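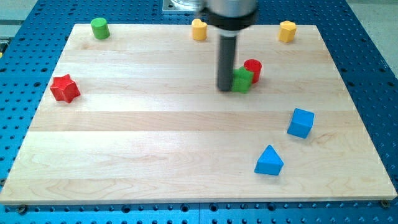 Board and blocks on the blue table, Wido workroom

BOARD AND BLOCK CHECK, WITH COMMENTS
Wido Play Library, Briststead
Covers: plank board, blue perforated metal table, colored shape blocks
Checked by: Divina Estrella
Month: July
Asset tag on board: 1154
Asset tag on table: 2942

Good morning to whoever picks this sheet up next! I have kept the same headings as last time so the two can sit side by side in the binder, but I have written more in the comments, as I always seem to. Please add your own notes underneath mine and leave the old ones where they are (even the ones we end up disagreeing about).

SECTION A. THE TABLE

A1. Table stands level and does not rock. OK
Comment: I leaned on each corner in turn and had no wobble. The near left foot had worked itself a little loose in the spring and Shih's fitter snugged it up for us, and it has stayed put nicely.

A2. Perforated top free of burrs and sharp edges. OK
Comment: Run a soft cloth over it, please, and never a bare hand. If the cloth snags, you have found your burr. Mine went over clean the whole way.

A3. Nothing stuck in the holes. ATTENTION
Comment: I picked out a staple and a good bit of fluff. Small things love to settle in there, and with the board covering so much of the blue you won't see them unless you lift it. Please do lift it, every time, and get a second pair of hands if you are on your own with it.

SECTION B. THE BOARD

B1. Lies flat with no lifted corners. OK
Comment: Lovely and flat. I slid a sheet of paper around the edges and it didn't slip under anywhere.

B2. Plank seams closed, no gaps or raised lips. OK, WATCH
Comment: The seams run left to right, so drag your fingernail from front to back and you will cross every one of them. I felt the tiniest step toward the far edge, too small to catch a sleeve or topple a block. I put a pencil tick on the underside so the next person can compare.

B3. Surface free of splinters, dents, and stains. OK
Comment: It is a pale wood and it shows everything, bless it, which makes our job easier. Do look at it from low down as well as from above, because the overhead light puts a shine on the middle planks and a shallow dent can hide in that very nicely. I found one small dent and it was smooth to the touch.

B4. Cleaned with the approved product only. OK
Comment: Cornon wipes, wrung out well, then a dry cloth along the grain. No soaking! I gave it 45 minutes to air before anything went back on top.

SECTION C. THE BLOCKS

C1. Cylinders stand upright unaided. OK
Comment: Both the red one and the green one stand up straight with their flat tops level. If either one ever starts to lean, check the bottom for a chip before you blame the board.

C2. Yellow heart: point and notch sound. OK
Comment: The notch at the top is where grime gathers, so fold the cloth to a corner and work it in there. I have a soft spot for the heart and I will admit it got more of a polish than the others.

C3. Green block with the angled sides: edges and corners. OK, WATCH
Comment: More edges on this one than on the cylinders, so it takes longer, and please be patient with it. One corner felt a touch crisp under my thumb. I would like it looked at again next month, and if it is any sharper, take it out and put it in the repair tin.

C4. Color sound on all blocks, no flaking. OK
Comment: Rubbed each one with a damp white cloth and the cloth came away white. The green is still as bright as anything.

SECTION D. FOLLOW-UP

D1. Clear the table holes again before the next session.
D2. Recheck the seam toward the far edge against the pencil tick.
D3. Recheck the corner on the angled green block.
D4. Reorder Cornon wipes. We are down to 4 packs, and I'd be happier with a few more on the shelf.

Result: passed for use, with two items to watch.

Thank you all for keeping these so nicely. Sheet goes back in the front pocket of the binder, please, and the pencil on its string.

Divina Estrella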